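Sorting out the play kitchen, a very long thread from someone who only meant to wipe the table 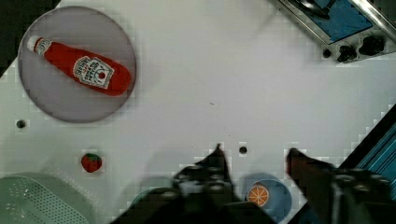 Jadwiga Szulc replied before I'd even got to the second post: please tell me you're keeping the food, mine are ten and twelve and they still get the play food out when the little cousins come, it's the one box I've never regretted hanging on to.

Jadwiga, yes, the food is staying! Most of it. I had a wobble over the whole lot in February and very nearly took it to the school fair, and then I sat down on the floor with the box and that was the end of that.

So. We've had the play kitchen for years now and it has moved house with us twice, once in the back of my brother-in-law's car with the oven door taped shut. The kitchen unit itself is fine. What had got out of hand was everything that goes in it, because play food breeds. You start with a tin of wooden vegetables from a grandparent and before you know it there's a drawer you can't close.

My plan for this week was to get every last bit of it out, wash what could be washed, and put back only what gets played with. I've been putting one small batch on the white table at a time, so that I'm not faced with the whole mountain at once. I do recommend this. Doing it all on the carpet last year was a disaster and I was still finding peas at Easter.

The ketchup first, as it's the star of the show. Every meal served in our house has ketchup on it. Soup has ketchup. A cup of tea, if you're unlucky, has ketchup. I've been handed a plate with nothing but the bottle lying across it and told it was my dinner, and I said thank you very much and asked for seconds.

The strawberry is the last of its family. It used to come in a punnet with several friends, and I couldn't tell you where they went, though I have my suspicions about the gap behind the radiator in the old flat. It's a good little strawberry. It gets made into jam, cake, and on one occasion a patient.

Somebody is bound to ask about washing, so I'll say what I do. Hard plastic things go in a bowl of warm water with a squirt of washing-up liquid, a soft old toothbrush for the fiddly parts, then out on a tea towel overnight. Anything with a paper label I only wipe with a damp cloth, and I go gently, having once rubbed a tin of pretend beans completely bald.

Anything hollow I don't put under water at all if I can help it. Water gets in through a pinhole you'd never spot and then it sits in there for months. We had a bath duck that taught me this lesson and I'd rather not go into the details of the duck.

Wooden bits get the same damp cloth and then a proper dry straight away. My mum used to rub hers with a tiny bit of olive oil but I've never had the patience, and I can't say ours look any the worse for it.

Colanders! I want to say a word for the colander, because it's the thing I always tell people to buy and they always look at me as if I've gone a bit strange. Ours is pale green and full of tiny holes and it has had more use than anything else in that kitchen. It's been a hat. It's been a helmet, which I'm told is different. It goes out to the sandpit in summer and into the bath in winter and it comes back every time.

The only trouble is cleaning those holes. Playdough is the enemy. If you've got dried playdough in a colander, leave it alone until it's properly hard, then poke it through from the outside with a cocktail stick. Going at it while it's still soft just pushes it further in, and then you'll be there all evening muttering.

The green bowl lives with the colander, they go together in my head, though they came from quite different places. I think the bowl was part of a picnic set from Pinby market. The colander was from the charity shop in Dritgate and I remember being pleased with myself all the way home on the bus.

And then the plate, that greyish purple one. I'm fond of it. It's a colour I'd happily have on my own table, and I did look to see if I could get grown-up ones to match, and I couldn't, or not for what I wanted to pay. The plates are the thing we've been fiercest about. You need fewer than you think. A child laying a table for four bears will quite happily give two of them a saucepan lid.

Weronika Piątek has asked how I decide what goes. It's not very scientific, I'm afraid. I put a batch out, I leave it there, and I see what gets picked up over the next day or so. If something's been ignored for the whole of March it goes in the bag by the front door.

The bag doesn't leave the house straight away, mind you. It sits there for a fortnight in case of tears. We've only had one real rescue so far, a croissant, and I'll admit the tears were partly mine.

What's gone so far: the plastic cutlery that had gone white and bendy, a pizza with no toppings left, a very large number of identical lemon slices, and a till that only ever shouted. I'm not sorry about the till. I might be a bit sorry about the pizza.

What I was stuck on for ages was where to keep it all afterwards. We used to have one great big tub, and the strawberry would always be at the bottom of it, and so the tub would be tipped out on the floor to get at the strawberry. Every single time. You could set your watch by it.

Now we've got shallow trays on the shelf under the kitchen. Food in one, pots and bowls in another, and a third for what my daughter calls "the shop", a category I don't understand and have stopped trying to. They're only old drawer trays from a Gajewski wardrobe we took apart when we moved to Braltimby, so they cost nothing, and they slide in as if they'd been made for it.

Shallow is the secret, I think. If they can see it they'll play with it, and if they can see where it goes there's a fair chance of it going back. Not a certainty. I'm not claiming miracles here -- there was an egg in my slipper this morning.

I did have a go at labels with little drawings on them. My drawing of a saucepan was taken for a frog and the label was moved to the animal box, where it's stayed. Perhaps you draw better than me.

Someone's messaged to ask what it all cost over the years, and goodness, I don't like to think. Very little of it was new. The best lot I ever bought was a carrier bag of mixed food for 15 pounds with the saucepans thrown in, and I'd say we've had more out of that bag than out of any birthday present.

If you're starting from scratch and somebody's offering to buy you things, I'd ask for a bowl, a colander, a couple of plates, a bottle of something to pour and a handful of fruit. You can add to it later, and believe me you will, whether you mean to or not.

Przemysław Żak, I've seen your question about the Velcro food, the sort you cut in half with the wooden knife, and yes, the fluff does come out. Use a fine comb, an old nit comb is perfect (washed! obviously!), and pull it along the hooky side in one direction. It's oddly satisfying and I did all of ours in one go in front of the telly.

Still to do: the tea set, the baking things, and the carrier bag on top of the wardrobe that I've been pretending not to see. I've a feeling there are more lemons in there.

I'll carry on with the tea set tomorrow if I get the table back. It's wanted for fish fingers at the moment, real ones, and I've been told they're having ketchup.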